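Sorting Small Household Items on a Shared Table
Speaker notes, 2022-09-30

Opening

Start without the title slide. The subject is the tabletop as a sorting surface: how much of it to use, where to put things down, and what to keep apart. The Sovport trial supplies most of the numbers. The Trarncombe material is backup for questions.

State the limits early. The trial covered items that fit in one hand. It did not cover paper, clothing or anything that rolls.

Surface

Wood was preferred over cloth. Items slide on cloth and small parts get lost in the folds. Mention the grain: fine, straight grain gives a usable reference line when rows are laid out by eye. A heavy pattern does the opposite.

Clear the table before the first item goes down. Wipe along the grain.

Grouping

Keep the working group small and near the center. In the Sovport log, 1036 items were sorted in 4 sessions, and nearly 500 of them were moved more than once. Most repeat moves came from groups that had spread toward the edges.

Pause here for the slide. Point to the cluster near the center, then to the small white device with the black square face, set by itself toward the far side of the table. Give the audience time to compare the spacing.

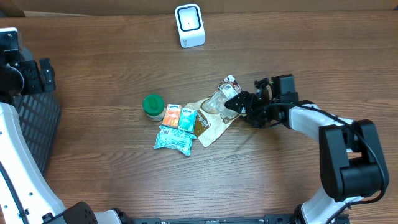

Items kept apart

Define the term: an item kept apart is one that does not go back with the group until a decision has been made about it. Small devices are the usual case. They may need a cable, a battery or a particular drawer.

Use one position for these items and keep it clear of the group. The Gu layout puts it at the far side. The Gotard layout puts it at the left. Both work. Changing between them during a session does not.

Limit the position to 3 items. When it is full, stop sorting and deal with it.

Lighting

One point only. Soft shadows are acceptable. Hard shadows hide small dark parts against brown wood, so move the lamp before moving the table.

Questions

Expect one on table size. Refer to the Trarncombe table in the handout, second page. The October session will cover drawers and dividers.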